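September 19, 2018
By our technology correspondent

The open day at Katona took place in an ordinary family room, with a fridge at one end and storage boxes under the cabinet. Nurnus, the firm behind the Plomo project, wants its grippers to learn in places like this. Two of them are in use at the table, both held by hand, and the job is to clear toys into a green bin.

Each gripper has two fingers with blue pads. Visitors could try one after a short talk. Mine felt heavier than I expected, and the grapes took me three goes.
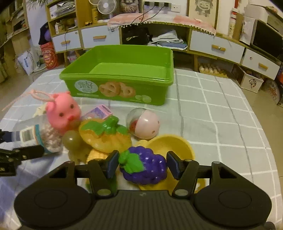 Why toys

Soft rubber, hard plastic and plush all need a different grip. The team began in April with wooden blocks and soon ran out of things to learn from them. They now keep 200 objects in rotation and have recorded 1,175 sessions, most of them around 60 seconds long. The pink pig comes up often. It has a string loop on its head, and string is still difficult for the software.

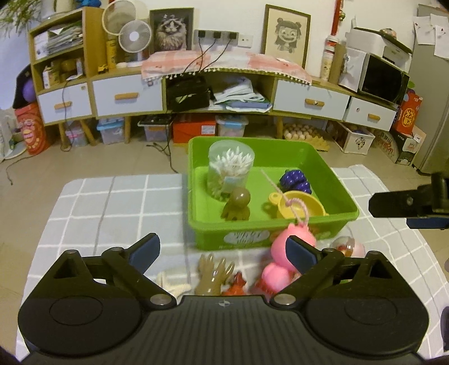
What happens next

The recordings go to Drostum, where a pair of fixed arms will attempt the same job. Nurnus hopes to have data from 100 homes before it lets visitors see those arms run. The staff would not give a date. They did say that tidying a kitchen drawer is next on the list, and that cutlery worries them more than toys.

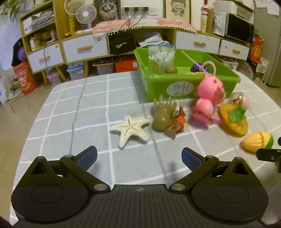
Starfish, rubber hand and pig on the table at Katona, with the green bin behind.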